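Sorting Table Clutter Into Colored Bins (Without Buying a System)
Llewellyn, updated August 2023

I don't believe in organizing systems. Most of them sell you 100 labels and a guilty feeling. A few plain bins on a table will do the job, and I've yet to see the Plolow method or any other beat them.

1. Read the can before you wipe

Clear a patch of table and get your wipes out. Then turn the canister around. The front is advertising. The back has the small print and the little instruction pictures, and it also has "3X STRONGER" in a blue banner. Stronger than what? I'd ignore that and read the directions for your surface, especially if your table is wood with a shine on it.
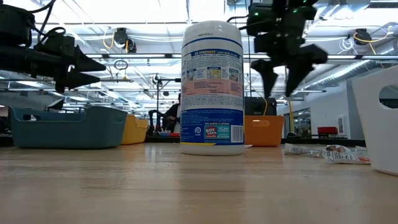 2. Give each bin one job

Pick a color for trash and a color for things you're keeping. Don't use nine categories. You won't remember them by September. Bins with a handle slot in the end are easier to drag toward you, which matters more than matching lids.

3. Do the wrappers first

Crumpled wrappers and small packets make a table look worse than it is. Check that a packet is really empty before you toss it. A wrapper lying right in front of a bin doesn't count as put away, whatever your family says.

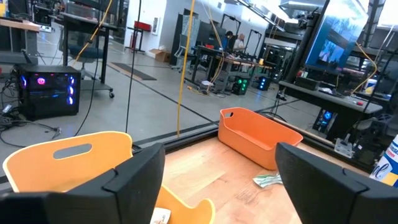
4. Put the wipes back last

Wipe the bare table, follow the drying time on the label, and close the lid properly. An open lid means dried-out wipes, and no "strength" claim will fix that.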